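Setting up the Tretance bin-picking kit for loose electrical parts

The Driter add-on for the Tretance kit lets the arm pick small parts out of an open plastic bin. These steps assume the arm is mounted and powered and that you have loaded the September software.

1. Fix the bin to the table so it cannot slide. Glossy plastic works, but turn your overhead lights down if glare hides the part.

2. Open the fingers fully and set the approach speed to 47. For wiring, aim at the bundle and keep clear of the terminals. 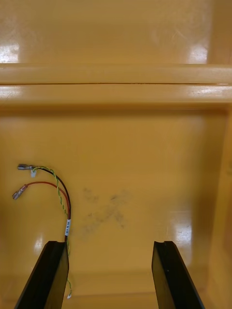 Fingers open over a short wire harness in the yellow bin.

3. Set the grip force. Start at 200 for wire and 900 for rigid parts. If a part slips, raise the force in small steps and try again.

4. Teach one grasp point for each part. On a circuit board, choose a stretch of edge with no tall components near it. Capacitors and connector housings are easy to knock, so check both sides before you save the point.

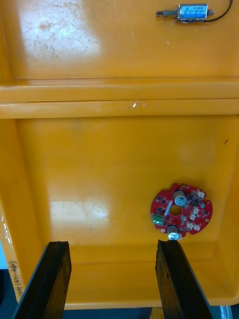
Save each point under its own name, then run the pick at half speed. We keep solenoids and boards in separate profiles, and the Driter menu holds up to 56 of them. To copy a profile to a second arm, use Export on the Ellow screen.

5. Run the full cycle and watch the first picks with a hand near the stop button.

Last updated 5 December 2020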